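How to Look After a Paved Path Through the Dry Season

Updated 2022-03-24

A paved path outdoors needs less work than a lawn or a deck, and that is why most of them get no work at all until something breaks. A small crack takes a few minutes to clean and fill. The same crack left for a few years lets in water and roots, and at that point you are paying for a section to be cut out and poured again.

This page covers concrete and asphalt paths used by people on foot, bikes, strollers and the occasional garden cart. It does not cover driveways, which carry more weight and need a different filler depth, and it does not cover loose gravel. If you have pavers set in sand, see our separate page on relaying pavers.

What you will need

Stiff push broom
Leaf blower (optional)
Garden hose with a spray nozzle
Flat screwdriver or a crack-cleaning hook
Wire brush
Flat spade or half-moon edger
Bucket
Foam backer rod, for deep cracks
Crack filler suited to the surface
Putty knife
Sidewalk chalk
Gloves and safety glasses
Knee pads

For the longer path in these notes we used the Rokismont flexible filler on the concrete cracks and a cold-pour asphalt filler from Phan on the patched sections. Any similar product will do. Read the label, and go by the label wherever it disagrees with this page.

Step 1. Walk the path and mark it

Walk the full length once before you pick up any tools. Go in the morning or late afternoon if you can. When the sun is low, every raised edge throws a small shadow and the shallow dips are easier to see. At noon a pale surface is all glare and you will miss things.

Carry the chalk. Put a short line next to each crack you plan to fill, a circle around any loose spot, and an X on anything that sticks up enough to catch a toe. Chalk lasts a few days if it doesn't rain.

Then walk it again in the other direction. Curves in particular look different from the far side, and the outside of a bend is where soil and grit tend to settle.

Step 2. Decide which cracks matter

Old paving has cracks. Most of them are harmless and will look much the same in ten years. Sort them like this.

Hairline cracks, too thin to get a fingernail into. Leave them alone. Filler won't go in and will only leave a stain on top.

Cracks you can fit a coin into. Clean and fill these. They make up most of the job.

Cracks wider than a finger. These need backer rod first, then filler. Check whether the two sides are level.

Cracks where one side is higher than the other. This is a trip hazard and filler will not fix it. A small step can be ground down. A larger one means the slab has moved, and you should find out why before doing anything else. Tree roots are the usual cause, followed by water running under the edge.

Seams are a separate matter. The straight grooves cut across concrete at regular spacing are control joints, put there so that the slab cracks where it is told to. Don't pack them with hard mortar. If they have filled with dirt, clean them out and use a flexible joint sealant, or leave them open. 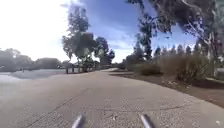
Step 3. Sweep it properly

Sweep before you use any water. Wet grit turns to paste and goes straight into the cracks you are about to clean. Start at the high end and work down, pushing the dirt off to the low side of the path. If both sides are level, push it downwind.

A blower is quicker on a long path, but it leaves the fine material behind on a rough surface. We blow first and then sweep. On a stretch of 400 feet this takes a little over an hour for one person, including stops.

Pick up small stones by hand or with the broom and a dustpan, especially on bends. Loose stones on a hard surface roll under a shoe or a narrow tire. If the same stones keep coming back, they are washing in from somewhere, and the edges are the place to look.

Step 4. Cut back the edges

Bare dirt beside a path creeps. Rain carries it over the edge, feet pack it down, weeds get started in it, and after a few seasons the path is several inches narrower than it was built.

Push a flat spade straight down along the edge of the paving and lift the soil away. Work in short lengths. On asphalt keep the blade a little clear of the edge, as old asphalt crumbles there if you lever against it.

When you are finished, the soil should sit slightly below the paving, by half an inch to an inch. Any lower and the edge has no support and can break off under a wheel. Any higher and water stays on the path.

If the ground next to the path is bare, think about what you want there. These all work:

Grass, if you are prepared to water it in the first year and edge it after that.

Low groundcover planted a foot back from the paving. It will reach the edge by itself.

Wood chips, cheap and easy, but they wander onto the path and need sweeping back.

Crushed stone with some fines in it, packed down. It stays put better than round gravel, which should be kept away from any path with bikes on it.

Leaving it bare is also fine on flat ground in a dry climate. Just plan on edging twice a year.

Step 5. Clean out the cracks

Put the glasses on for this part. Run the hook or screwdriver along each marked crack and drag out the dirt, roots and any old filler that has come loose. Filler that is still stuck hard can stay. Brush both sides with the wire brush, then blow or sweep out the dust.

Pull weeds with the root if the ground is soft enough. If they snap off, go in again with the hook. Weed killer is an option, but the dead root still has to come out, so it doesn't save much work.

Rinse with the hose and let the path dry. Check the label for how dry it needs to be. Most fillers want the crack dry all the way down, and that takes longer than the surface does. We allow a full day in warm weather and two in cool weather.

Step 6. Fill

Check the temperature first. Most products need at least 40 degrees Fahrenheit and rising, and very hot paving is a problem too, as the filler skins over before it has settled. Early fall is a good time in most places. We do ours in September.

For deep cracks, push in backer rod until it sits half an inch below the surface. Use a rod slightly wider than the crack so that it grips. Sand can be used instead if the crack doesn't drain anywhere, but it washes out over time.

Cut the nozzle small. It's easy to cut it bigger later. Fill slowly from one end to the other and stop a little short of the surface. Let it settle for ten minutes or so, then go back and top it up. Draw the putty knife along once to flatten it. Leave it at that – every extra pass spreads filler onto the good surface, where it shows.

On a coarse, speckled surface the repair can be made less obvious by scattering a pinch of dry sand over the wet filler. Choose a sand close to the color of the path. Press it in very lightly with the back of the knife and brush off the extra the next day.

One 8-ounce bottle went less far than we expected. Buy one more than you think you need and keep the receipt.

Step 7. Keep people off it

Foot traffic is usually fine after a day, wheels after two or three. Block both ends with something visible. A string across the path is dangerous to cyclists, so use cones, a sawhorse or a board on two buckets. A path that is the only way through should be done half the width at a time.

Trees and fences next to a path

Tall trees close to a path drop bark, twigs and seed, and none of that does harm if it is swept up. Roots are the bigger issue. Look for a long, low hump crossing the paving or a crack that points back toward a trunk. Do not cut large roots yourself. Ask an arborist, because cutting the wrong one can leave the tree unstable.

Wooden posts and low rails should be checked on the same walk. Push each post at the top. If it moves, dig down a few inches and press a screwdriver into the wood at ground level, where rot starts. Keep soil and mulch from piling up against the base. Shrubs behind a rail should be trimmed so that air can get to the wood.

How often to do all this

Sweep once a month, more when leaves are falling.
Edge in spring and fall.
Check for new cracks after winter and after any heavy storm.
Fill once a year, in one session.
Check posts and rails once a year.

Costs

Our last full round came to 7 bottles of filler, a roll of backer rod and a new broom head. The filler and rod came from Dotcombe. The Pusidberg edger we already had, and a plain flat spade would have done the same work more slowly.

When to call someone

Get a contractor to look if a slab rocks when you step on it, if water stands on the path for more than a day after rain, if the same crack opens again within a year of being filled, or if the edge has dropped away along a stretch longer than your arm. Ask for the cause to be explained before you accept a price for the repair. New paving over soft ground will go the same way as the old.

Related pages

Relaying pavers on a sand bed
Choosing groundcover for dry ground
Replacing a rotten fence post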